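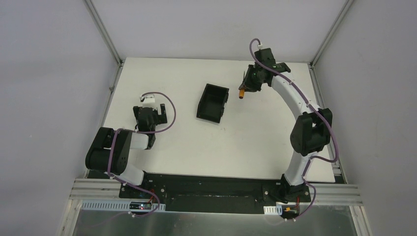
Figure 4.1. Un bac noir, ouvert et vide, au centre du plan de travail ; à sa droite, le petit cylindre orange tenu par la pince.

Chapitre 4
Ranger les petits objets

4.1 Pourquoi commencer par un seul bac

Dans les chapitres précédents, nous avons parlé des meubles, des étagères et des grands volumes. Le présent chapitre descend à l'échelle de la main. Il traite des petits objets, c'est-à-dire de ceux que l'on peut prendre entre deux doigts, et du récipient qui doit les recevoir. Le sujet paraît modeste, mais dans un atelier ou dans un bureau, c'est pour chercher de tels objets que l'on perd le plus de temps.

L'étudiant qui aborde cette matière veut d'habitude dessiner tout de suite un casier à multiples compartiments. Nous lui demandons de patienter. Le cas élémentaire comprend une surface dégagée, un objet et un bac. Il contient déjà presque toutes les questions du chapitre : où placer le récipient, dans quelle orientation, à quelle distance de l'objet, et par quel côté l'objet doit entrer.

À l'atelier de Trenent, où une partie de ce cours a été préparée, Leonie Mudgway faisait travailler ses élèves pendant 15 minutes avec un seul bac avant de leur en donner un deuxième. Plusieurs protestaient. À la fin du mois d'août, les mêmes élèves demandaient que l'on garde l'exercice pour le groupe suivant.

4.2 Vocabulaire

Nous employons dans ce chapitre quatre termes, toujours dans le même sens.

Bac : récipient sans couvercle, dont l'ouverture occupe toute la face supérieure.
Surface de travail : la partie de la table que l'on peut atteindre sans se déplacer.
Dépôt : le moment où l'objet quitte la prise et repose dans le bac.
Dégagement : l'espace libre que l'on conserve autour du bac.

Le mot « boîte » est réservé aux récipients qui se ferment. Cette distinction vient du manuel de la maison Doolan et nous l'avons trouvée commode. Le lecteur verra que d'autres auteurs disent « caisse » ou « panier » pour la même chose, et il faudra chaque fois vérifier de quoi ils parlent.

4.3 La position du bac

Un bac peut être placé parallèlement au bord de la table ou bien de travers. Le bac de la figure 4.1 est posé de biais. Dans une pièce rangée, l'œil préfère les lignes parallèles, et la plupart des gens redressent un bac oblique sans y penser. Pour le travail, la question est différente. Quand le bac est rectangulaire, son orientation change la largeur de l'ouverture qui se présente à l'objet selon le côté d'où il arrive. Un objet court n'en souffre guère. Un objet long, par exemple un crayon ou un tournevis, peut heurter le rebord et tomber à côté.

La couleur mérite aussi une remarque. Sur une table blanche, un bac noir se distingue sans effort, et un objet orange également. En revanche, un petit objet sombre au fond d'un bac noir se voit mal. Siebe Van Damme conseille, pour les vis et les joints foncés, de mettre une feuille claire dans le fond ; nous avons adopté cette habitude, qui ne coûte rien.

Reste le dégagement. Nous recommandons de laisser libre tout le tour du bac — même le côté que l'on croit ne jamais utiliser. Un bac poussé contre une paroi devient peu à peu un bac devant lequel on empile d'autres choses.

4.4 Ce que l'on apprendra

La suite du chapitre est divisée en 4 leçons. La première reprend le cas d'un bac et d'un objet. La deuxième introduit le tri par forme et par couleur. La troisième est consacrée aux lots, et s'appuie sur l'inventaire de l'entrepôt Brindeo, qui compte 300 références de petite taille. La dernière, rédigée avec Kanchan Pant, traite de l'étiquetage.

Avant de continuer, le lecteur est prié de choisir chez lui une table, de la débarrasser entièrement et d'y poser un bac vide. Il notera dans son cahier l'endroit choisi et l'orientation. Nous reviendrons à cette note dans la leçon 2.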